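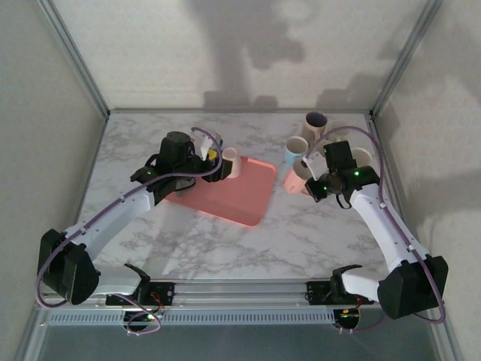
The pink serving tray and cups on the marble-patterned table.

Indholm Community Kitchen
Progress report to the Tridberg Fund
Date of report: 2021-10-16
Grant: 2000 pounds, tableware and serving area

1. Purpose of the grant

The grant was made in April so that we could replace the tableware used at our afternoon teas and set up a proper place for laying out trays. Before then we were using whatever had been left in the cupboards over the years. Much of it was chipped, and few of the cups matched in size, so they would not stack and took up two shelves.

2. What has been bought

Cups and trays were ordered from Pundik, who gave the better of two quotes. We bought 70 cups in several colours and enough trays for every table, with some over for the kitchen. The trays are flat and rectangular with rounded corners and a slightly raised rim. We chose the low rim after trying a deeper sample, which people with stiff hands found awkward to lift cups out of. The cups are plain and smooth-sided with a rounded rim.

The first delivery was short by one box. Pundik sent the rest within the fortnight and did not charge carriage.

The table surface came from Ostapchuk. It has a white marble pattern with grey and brownish veins. We had asked for plain white but the patterned one was in stock and cost the same. Marks show up less on it than we expected — tea rings in particular need looking for, so wiping down is now done after every sitting whether or not the top looks clean.

3. How the trays are laid

Each tray is laid at the table and then carried through. Cups go on first, then the sugar and spoons, and the milk jug last. A tray takes up to six cups if nothing else is on it, but four is the usual number. Spare cups are kept grouped together at one side of the table so that they can be reached without leaning across the tray.

We tried giving each colour of cup to a different table. This was dropped after three sessions. It slowed down the washing up and guests did not mind which colour they had. Colours are now mixed.

4. Use so far

Afternoon teas restarted in the summer with fewer places than before. We now have 44 people on the regular list, and the last session used nearly all the cups at once. Two cups have been broken and one tray has a scratch across the base. All of these happened in the washing up area, where the draining rack is too small. People have been standing cups on the edge of the sink.

Laying out is quicker than it was. The cups are all one size and stack, and they now fit on a single shelf. The shelf that was freed is being used for dry goods.

5. Spending

The cups, trays and table surface have all been paid for. We have 50 pounds left. We would like to put this towards a larger draining rack and ask for your agreement to do so, as a rack was not listed in the original application. Receipts are attached, apart from the one for the shelf brackets, which will follow.

6. Still to do

The edge of the table surface needs sealing where it meets the wall. Ostapchuk have been asked to come back and look at it.
Labels for the cup shelf have not been done.
A written note on laying trays will be put up by the table for new helpers.

The next report will cover the winter sessions and the draining rack, if agreed.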